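Clip-lock food container

A clip-lock food container (you'll also hear clip-top box, click box or, in my family, "the good tubs") is a lidded box for keeping food in, with hinged tabs along the edges of the lid that fold down and snap over a lip on the base. Most have a soft gasket running round the inside of the lid. I've been writing the kitchen storage pages for this site for long enough to have strong feelings about them, so please forgive the odd opinion among the facts.

Names and types

The word "Tupperware" gets used for all of them, which drives collectors mad, as the classic burping-lid bowl has no clips at all. What I'm covering on this page is strictly the clipped sort. They come in clear plastic, cloudy plastic and glass, and in square, round and rectangular shapes. Rectangular ones with rounded corners are the sensible choice for a cupboard, and the corners are far easier to get a sponge into than sharp ones.

Four clips is the usual arrangement, one on each side, but longer boxes often have two on each long edge — otherwise the lid bows up in the middle and the seal is only doing half its job. Some small boxes make do with two clips in total. I own a few of these and I don't trust them with soup.

Sizes

Sizes are given in millilitres or litres and are measured to the brim, so you'll never get the full amount in with the lid on. The biggest I use is a 2,440 ml box that takes a whole bag of pasta with room for a scoop. At the other end there are 200 ml ones, lovely for half an onion or the last of the pesto, and forever getting lost behind the milk!

Parts

The base is one moulded piece. The lid is another, and on many plastic boxes the clips are part of that same moulding, joined by a thin strip of plastic that bends every time you open it. This strip is called a living hinge. It's a clever bit of design and also the bit that goes first, usually turning white along the fold before it splits.

The gasket is a loop of silicone or something similar sitting in a groove. It may be clear, white or coloured, and on most boxes it lifts out for cleaning. Use the handle of a teaspoon to ease it up (never a knife, I've nicked two that way). When you put it back, press it in at the corners first and then along the straights. If you start in one place and work round you end up with a little loop left over and a lot of bad language.

Use in the kitchen

Dry goods are where these boxes really shine. Biscuits, cereal, rice, crackers, flour, dried fruit and wrapped sweets all keep well, and if the box is clear you can see when you're running low. I keep packets whole inside the box where I can, as the cooking times are printed on them and I've tipped away too many over the years.

For leftovers, let the food cool a bit before you close the lid, then get it into the fridge. In the freezer, leave a gap at the top for liquids to expand. In the microwave, check the base is marked as suitable, and always undo the clips and rest the lid loosely on top.

Storing the boxes themselves

There are two schools of thought. In Gundthorpe, where I grew up, every household seemed to keep the lids on, so the boxes took up a whole shelf but always matched. My aunt over in Prindomville nested hers and stood the lids upright in a rack like toast. I've gone over to the Prindomville way and got 15 boxes into a space that used to hold 10 — though I do store one or two with the lids on, ready for biscuits.

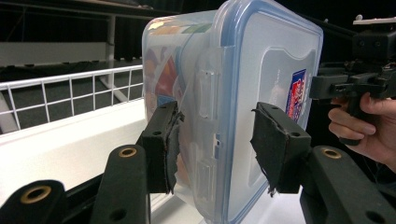 Can you stand a clip-lock box on its side?

With dry food, it's fine as long as all the clips are down, and tall narrow shelves are a good place for it. I wouldn't do it with anything runny, even in a box with a good gasket.

Care and cleaning

Warm soapy water and a soft sponge will do for nearly everything. Lids go on the top rack of the dishwasher if they go in at all, and the gasket should come out now and then, as crumbs and damp collect in the groove behind it. Leave all the pieces to dry apart. A box put away closed and slightly wet will smell like an old flask by the weekend.

Tomato stains are a nuisance in plastic. A day on a sunny windowsill fades them a fair bit, and bicarbonate of soda mixed to a paste helps with smells.

See also

Biscuit tin
Bread bin
Butter dish
Fridge shelves and racks
Lunch box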